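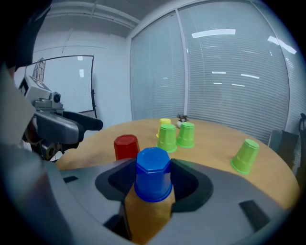

Figure 3. Blue cup, inverted, with the octagonal base uppermost.

4.2 Cup colour and return behaviour

The colour of a shared cup was treated as a separate factor from its shape. Earlier work in the Skaderitz canteens (Després and Gezer) had mixed the two, as the coloured cups there were also the larger ones, and the reported preference for red could not be told apart from a preference for a fuller drink. In the present study all cups held 200 ml and were bought in a single batch. Colours were handed out at each counter in a fixed order which changed every morning, so that no colour was tied to a given queue or time of day.

Records were kept at nine staff canteens in Rudach and Kuvurberg. A cup was counted as returned if it reached a collection point in the same building before the evening wash, and as late if it was found at a later wash. Cups that never came back were entered as lost at the end of July. In total, 2792 loans were logged. Loans made during fire drills and building closures were left out before the analysis, and so were those from the first day at each canteen, when staff were still learning where the collection points were. 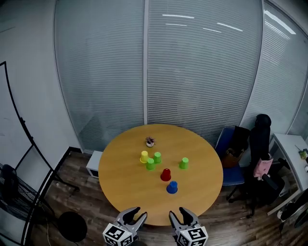
The difference between colours was small and did not hold across both towns. In Rudach, yellow cups came back late more often than green ones, but the effect was carried by two canteens on upper floors where the collection point was moved part-way through the period. Once these were removed, the order of the colours changed. We therefore report no general effect of colour on late return. Distance from desk to collection point, by contrast, was linked to late return in every model we fitted, and the size of the link changed little when floor level was added.

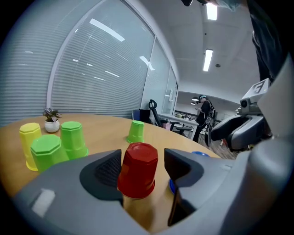 Losses followed a different pattern. Questionnaires were returned by 512 staff, of whom about a third said that they had at some time kept a shared cup at their desk for more than one day. Most of these gave the same use for it, holding pens or cutlery. Colour was seldom mentioned in the free-text answers, and where it was, the remarks concerned telling one's own drink from a colleague's during meetings. McKinnon and Sundaram describe similar answers for shared mugs, although their sample came from one firm and had no loan records to compare with.

Two limits should be noted. Loans were logged by cup and could not be traced to a person, so repeated late returns by the same user are counted as separate events. The lost category also includes cups thrown away through damage, which the Kuvurberg kitchens did not record until the second month.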